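An afternoon at the Bametti open day

19/01/2026
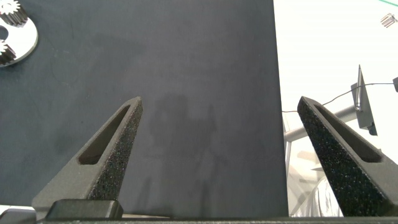 Why would a shop that makes small gear assemblies want a robot to put them together?

Mostly because the work is slow and dull, and the parts are small enough that people get sore hands and tired eyes doing it all day. Bametti builds gear units for pumps and door openers, and the orders come in small batches. A fixed machine would cost too much to set up for each batch. An arm that can be taught a new part in a day or two makes more sense for them.

I signed up for the open day through the Tanora mailing list. Tanora is the training center across the road from the plant, and they get a few places each time. There were 27 of us, split into two groups. My group had the assembly room first and the machine shop second.

The assembly room is smaller than I thought it would be. I had pictured a long line with a belt. They have separate work stations, and the one we spent the most time at was the gear station. The job there is a round metal plate that gets small spur gears mounted on it. The gripper has two dark fingers that angle in toward each other, with long slots cut in them. The fingers have that grainy look you get from 3D printing. There is a small camera near the gripper, down at the wrist, and most of the talk was about that camera.

The point they kept coming back to is that the arm has to find the part for itself. Someone might set the plate down a little to the left or turned a few degrees. In the old setup, which came from a supplier called Kolten, everything had to sit in a fixture and could not be off by much. If the fixture got dirty, the station stopped. With the camera the plate can go down more or less anywhere within reach.

What gives them trouble is light. Shiny metal throws glare back at the camera, and the arm puts its own shadow on the work surface when it moves in. A dark matte surface helps with the first problem, they said. For the second one they just teach it with the shadow there, so it gets used to it. I asked if more lamps would fix it and was told they tried that in the first month and got more shadows.

We were told the station had gone through 2000 practice runs before they let it work on parts for customers. A lot of those failed. The usual failure was a gear that went on but didn't mesh with the one next to it. An operator can feel that in their fingertips right away. The arm has to work it out some other way, and they are still changing how it does that.

During our demonstration it did three plates. Two went fine. On the third it stopped with a gear in its grip and waited, and the operator pressed a button and sent it back to the start. She said that happens a few times a shift. I was glad they didn't hide it. It is slower than a person, too. A good operator can do 36 plates in an hour and the arm does 17. It does run through lunch.

Somebody in the group asked about jobs. The answer was that the people who used to do gears now look after the stations and do the final check, and that no one had been let go. I can't say more than that, I only know what we were told.

The machine shop was interesting but loud, and I missed a good part of the talk. They have a Sandberg lathe in there that is older than I am and still makes the shafts.

Coffee and sandwiches after. Parking was in the lot behind Tanora, and you had to get a slip from the front desk, which wasn't in the email. If you go, wear closed shoes. They turned one man away from the machine shop for sandals, in January.

The next open day is in February and I believe there are still places. The sign-up is on the Tanora list again. I may go back for the second half, since I would like to hear the machine shop talk from closer to the front.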